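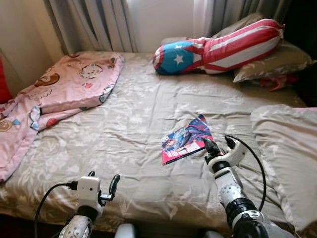 Rapport d'avancement au 9 décembre 2021
Projet Caldale - literie et petit linge des chambres meublées
À l'attention de Willy Wouters

Depuis juillet, les chambres ont reçu leur couette et leurs oreillers assortis, beige-gris à motif floral pâle. Van Hecke a livré 40 parures sur la première commande. La seconde est attendue en janvier.

Les couvertures et coussins de fantaisie proviennent de dons. Ils restent dans la chambre au départ de l'occupant, sauf s'il demande à les garder. Ctibor Murín tient la liste par étage.

Dépenses à ce jour : 1 774 euros, dont 300 pour la blanchisserie Zarnbridge. Il reste quelque 400 euros sur la ligne « linge ».

Deux points à régler. Les couettes se froissent vite et le pliage prend plus de temps que prévu - nous demandons une heure de plus par semaine. L'espace entre le lit et le mur est étroit, du petit linge y glisse et se perd. Un devis pour des bacs de rangement a été demandé à Casar, réponse non reçue.

Prochain envoi des factures avec le rapport de janvier.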